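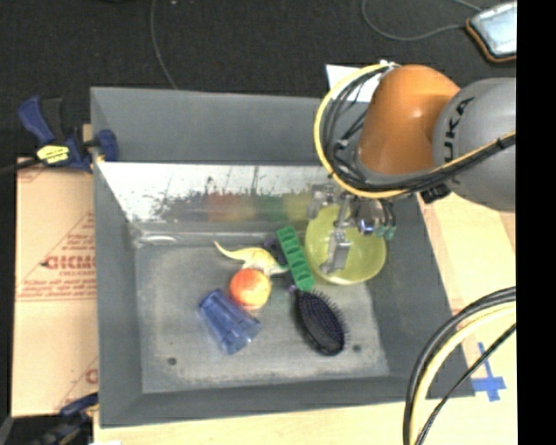

Household Goods Donations: Frequently Asked Questions
Illomton Reuse Center

Which items does the Center accept?
The Center accepts clean, working household goods, toys, books and small kitchen items. Mattresses, car seats and opened cosmetics are not accepted at either location.

Where may donations be left?
Donations are received at the Tkachuk Street and Hella Road locations during posted hours. Items may not be left outside the doors after closing.

Do toys need to be in their original packaging?
No. Sets should be complete, however, and small parts should be placed in a sealed bag. Please remove batteries before drop-off.

Is there a limit on the size of a donation?
Each household may bring up to three boxes per visit. Larger donations -- for example, the contents of a home -- require an appointment made at least two business days in advance.

Will I receive a receipt?
Receipts are issued on request at the time of drop-off. The Center does not assign a dollar value to donated goods, and receipts cannot be issued at a later date.

Can a donated item be returned to me?
Once accepted, donations become the property of the Center. If an item was given in error, contact the office as soon as possible. Return cannot be guaranteed.

Whom should I contact with other questions?
Please write to Matvii Harasym, Donor Services, Illomton Reuse Center, 2000 Fukell Avenue.

Last updated: September 7, 2022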